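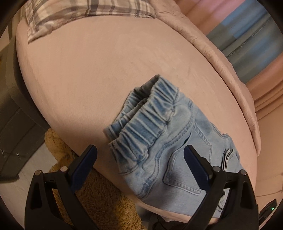
*geschrieben von der Frau aus der Faltung · 10.03.2018 · abgelegt unter: Arbeit, Maschinen, Gemecker*

Kurz, muss gleich los. Aber ich hab's jetzt drei Wochen vor mir hergeschoben und es kommen dauernd Mails, was denn nun mit den Robotern bei uns ist. Also.

Für alle, die neu hier lesen: Ich arbeite bei Hindora, Gebrauchttextil. Ware kommt rein, wird sortiert, geprüft, gefaltet, gepackt, geht wieder raus. Ich bin Faltung, seit elf Jahren. Vorher kurz Sortierung, da war mir zu viel Staub. Und seit letztem Juni haben wir Vultach im Haus. Das sind die mit den Armen.

Angefangen hat es mit einer Zelle hinten bei Tor 2. Gitter drum, gelber Streifen auf dem Boden, keiner durfte ran. Konnte T-Shirts. Also glatte T-Shirts, richtig rum, auf dem Tisch vorgelegt. Wir haben gelacht in der Pause, klar. Dann konnte sie Handtücher. Dann Kopfkissenbezüge. Da wurde schon weniger gelacht.

Hosen kann sie bis heute nicht gescheit. Und Jeans mit Gummibund sind das Allerletzte. Der Bund zieht sich zusammen, lauter tiefe Falten, steht halb offen, und die Maschine weiß nicht, wo vorne ist und wo hinten. Zwei Lagen Stoff und dazwischen ein Loch. Greift sie nur die obere, rutscht die untere weg. Greift sie beide, hat sie einen Knubbel. Dazu aufgesetzte Taschen, dicke Nähte, ausgefranste Ecken. Ich mach das blind. Hab nie drüber nachgedacht, wie ich das mache, bis ich es einem Programm vormachen sollte.

## Was ich jetzt den halben Tag mache

Vormachen nämlich. Wir haben Greifer für die Hand bekommen, zwei schwarze Finger mit blauen Polstern vorne, Kamera drauf. Das Ding heißt bei Vultach irgendwie mit Nummer, bei uns heißt es Farby. Steht so auf dem Koffer, Farby, ist glaub ich bloß der Name von der Kofferfirma. Egal, ist hängengeblieben. "Hast du den Farby?" "Farby muss ans Kabel."

Mit dem Farby fasst man die Sachen an, so wie der Arm sie anfassen würde. Ohne Fingerspitzen also. Mit zwei Klötzen. Probiert das mal mit zwei Kochlöffeln und einer Kinderhose, dann wisst ihr Bescheid.

Und man macht es nicht nur auf dem Falttisch. Sollen verschiedene Unterlagen sein, verschiedenes Licht, Kissen daneben, Vorhang, was halt so rumliegt bei Leuten. Der Tisch in der Halle ist grau und immer gleich, damit lernt das System angeblich nur den Tisch. Also auch auf dem Bett. Spannbettlaken ist übrigens ganz anders als Tischplatte, gibt nach, wirft selber Falten, und wenn man schräg zieht, kommt das Laken mit. Hab ich am ersten Tag gelernt und dann ca. zwanzig mal wieder vergessen.

Am schwersten ist das Loslassen. Hört sich blöd an. Mit der Hand legt man ab und streicht im selben Moment glatt, das ist eine Bewegung. Mit dem Greifer sind es drei oder vier. Ablegen, aufmachen, weg, neu ansetzen. Und beim Aufmachen bleibt der Stoff gern am Polster hängen und man hat die schöne Kante wieder versaut. Ich hab laut geflucht. Ton wird zum Glück nicht aufgenommen — sagen sie.

## Die Zahlen

Ihr wolltet Zahlen. Ich hab nur die, die am Brett hängen.

967 Teile, das war die Tagesleistung von unserem Tisch im Schnitt, bevor die Zelle kam. Zu viert, gemischte Ware, alles dabei. Mit Zelle dazu sind es an guten Tagen bis zu 1083. Davon macht die Zelle aber nur das Einfache. Das heißt, und das steht halt nicht am Brett: Wir vier kriegen jetzt den ganzen Rest. Früher hattest du zwischen zwei elenden Hosen mal fünf T-Shirts, da konnte der Kopf Pause machen. Die T-Shirts sind weg. Jetzt kommt Hose, Hose, Latzhose, Jacke mit Kapuze, Faltenrock, Hose.

Ich bin abends anders müde als früher. Weniger in den Schultern, mehr hinter den Augen. Die Kollegin neben mir sagt dasselbe, und die ist zwanzig Jahre jünger als ich.

Das hab ich auch in der Besprechung gesagt. Die Schichtleitung hat es aufgeschrieben. Die Vultach-Leute haben gefragt, ob man "Erholungsteile" im Mix lassen könnte. Erholungsteile! Aber gut, es gibt jetzt seit Februar jede Stunde eine Kiste Handtücher an den Tisch, die eigentlich die Zelle könnte. Sind 77 Stück am Tag, hat jemand ausgerechnet. Merkt man. Wirklich. Ist das erste in der ganzen Geschichte, wo ich dachte, okay, es hört doch einer zu.

## Stellen

Die Frage kommt immer, also: Bis jetzt ist bei uns in der Faltung keiner rausgeflogen. Zwei sind in Rente und die Plätze wurden nicht neu besetzt. So läuft das eben. Es tut keinem direkt weh und in der Pause sitzen trotzdem weniger am Tisch. Früher musste man sich einen Stuhl aus dem Büro holen.

Drüben bei Rodrigues, das ist die Wäscherei auf der anderen Seite vom Hof, haben sie es anders gemacht. Da kam die Maschine und dann kam der Brief. Keine zwei Monate dazwischen. Ein paar von denen sind jetzt bei uns im Lager, befristet. Die gucken unsere Zelle an wie einen Hund, der schon mal gebissen hat. Kann ich verstehen.

Und ich sitz da und bring der Maschine Jeans bei. Ja. Das hat mir auch schon einer unter den letzten Beitrag geschrieben, mit dem Ast und der Säge. Ich hab lange überlegt, was ich antworte, und hab dann nichts geantwortet. Was soll ich sagen. Wenn ich es nicht mache, macht es jemand, der noch nie eine Hose für den Verkauf gefaltet hat, und dann muss ich hinterher neben einem Arm stehen, der es falsch kann. Das ist vieleicht kein guter Grund. Ist aber meiner.

Dazu kommt Geld. Vormachen gibt Zulage, steht in der Vereinbarung. Hat der Betriebsrat ausgehandelt, war zäh. Am Anfang sollte das "im Rahmen der üblichen Tätigkeit" laufen. Von wegen. Üblich ist da gar nichts dran.

Was auch drinsteht:

- Aufnahmen dürfen nicht benutzt werden, um zu gucken, wie schnell jemand ist
- höchstens zwei Stunden am Stück mit dem Greifer
- wer nicht will, muss nicht, und kriegt keinen schlechteren Tisch dafür
- Handgelenke werden vom Betriebsarzt angeschaut (war noch nicht, Termin steht aber)

Den dritten Punkt finde ich den wichtigsten. Zwei am Tisch wollen nicht. Ist in Ordnung. Eine sagt, sie gibt ihre Hände nicht her, so hat sie das gesagt. Da war es kurz still.

## Was sich sonst ändert, Kleinkram

Man redet weniger. Die Zelle ist nicht laut, aber sie hat so ein Zischen, immer im gleichen Takt, und irgendwann faltet man mit im Takt und merkt es nicht. Radio ist jetzt lauter deswegen. Streit ums Radio also auch.

Ich sag Sachen wie "Greifpunkt". Neulich daheim, beim Bettenbeziehen, laut vor mich hin: wo ist denn da der Greifpunkt. Familie hat gelacht.

Ich schau Stoff anders an. Dass eine Doppelnaht einem Greifer hilft, weil sie steif ist und er die Kante findet. Dass eine Tasche, die oben ein bisschen absteht, eine Falle ist: Finger rein, Tasche hoch, Hose schief. Streifen sind schlimm, da sieht die Kamera Kanten, wo keine sind. So die Erklärung vom Techniker jedenfalls. Elf Jahre hab ich die Sachen in der Hand gehabt und nie eine Tasche als Problem gesehen.

Und, kleiner Stolz, muss auch mal raus: Sie haben meinen Griff übernommen. Bei Gummibund fass ich nicht oben am Bund an, ich geh tiefer, unter die Kräuselung, wo der Stoff glatt wird, und zieh von da. Der Bund legt sich dann von selber halbwegs hin. Haben die sich dreimal zeigen lassen und dann Notizen gemacht. In der Zelle klappt es bei jeder dritten Hose oder so. Vorher bei gar keiner. Ich stand am Gitter und hab mich gefreut wie bei der Einschulung und gleichzeitig war mir ein bisschen schlecht. Beides. Geht.

Wie es weitergeht, weiß ich nicht. Im Juni wird neu verhandelt, die Vereinbarung läuft nur ein Jahr. Vultach will eine zweite Zelle hinstellen, der Platz ist schon abgeklebt, neben dem Getränkeautomaten. Den wollen sie dafür versetzen, und darüber regen sich im Moment mehr Leute auf als über die Zelle selber.

So, ich muss. Spätschicht, und vorher noch den Farby laden, der Akku hält nämlich garnichts mehr. Kommentare schalte ich heut nacht frei. Wer bei euch im Betrieb auch sowas vormacht, egal ob Stoff oder Kartons oder sonstwas: schreibt mal, was ihr dafür kriegt. Würd mich für Juni interessieren.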